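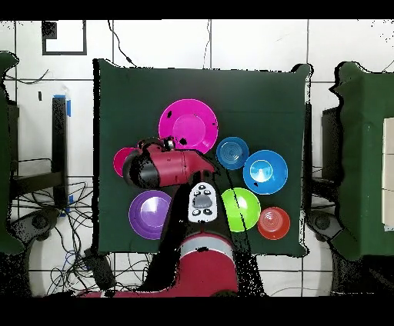 Surely the speed limit only matters when there's a person inside the line, was the first comment back on my draft of the table rules, from the Tekamthorpe end. Fair enough, and I went back and forth on it over two cups of tea, but I'm keeping the limit on all the time. If we've got one number for when we're standing there and another for when we're not, sooner or later someone leans in to straighten a bowl with the wrong one loaded.

16th October. Dish sorting, Stusness rules, draft 2.

So, what I've got so far, after a morning with the plates and bowls on the green cloth:

Arm speed capped at 80 mm a second whenever the gripper is over the table. Yes, it's slow. I did a whole ring of dishes at that speed and got quite a lot of email done!

Hands off the cloth while the arm is live. If a dish needs moving, press stop, say "stopped" out loud, then move it. Saying it felt daft for the first ten minutes and then it didn't.

Cables. The old Nishad sheet just says "keep tidy", and you can't check that — I'd like it to say that no cable crosses the side you walk in from. The floor to the left of the table wants sorting before we write that down, or we'll be breaking our own rule on day one. (My job, I know.)

Cloth gets pulled flat and the dishes go back in their ring before every run. I skipped it once in July and lost an afternoon to a crease.

Log every stop, even the silly ones. We have 151 entries since the Grivora log was started and nearly all of them say "other", so I've put in a line for what the person was doing at the time.

Still not settled: who can clear a stop. I say whoever pressed it. Tekamthorpe say whoever's nearest, so long as they've looked. I can see that working with two people and going wrong with four.

Also the stop button check is down as weekly and I want it daily, first thing, before the cloth goes on. Will try that wording tomorrow and see if anyone grumbles.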